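Ticket 309 -- Hunier label printer skips every other label
Status: Reopened
Product: Stedora Desk 4
Category: Printing

Hi again! I'm reopening this one because the fix from last time held up for a couple of weeks and then quit on me. I run a little framing and print shop, and I use Stedora to make the address labels for my mail orders. The printer is a Hunier, the small one with the flip-up lid, plugged straight into my desktop (no hub, I know you'll ask).

What it does now: I send a batch of 14 labels and it prints one, feeds a blank, prints one, feeds a blank, all the way to the end. Single labels come out fine. I've gone through almost a whole roll testing this, so I'd love to get it sorted before the August orders pile up.

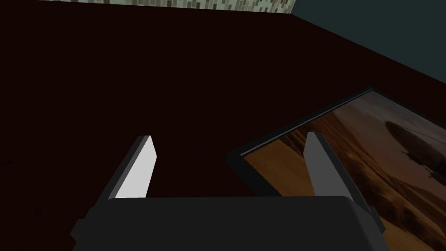

Stuff I've tried so far. I ran the paper calibration from the button on the front, twice. I took the driver off and put it back on. I swapped the Bekar labels for a roll of the Ondrejka ones, same size, and got the same blanks. Then I printed a batch from a plain text editor and it came out perfect -- so I'm thinking it's something in Stedora and the printer is okay.

Update, Saturday morning: I went poking around in Page Setup and the gap between labels was set to 0. I could swear I had it at 2 mm after the last ticket. Changed it back, printed a batch, no blanks! Closed the program, opened it again, and it was back to 0. So it prints right as long as I never close Stedora, and my computer likes to restart itself overnight.

Is there a file somewhere I can edit so the setting sticks? I'm okay with opening a config file if you tell me which line to change. I've also got the log from this morning saved and can send it over if that helps. Please leave the ticket open until I've had a chance to try whatever you suggest. Thanks a bunch!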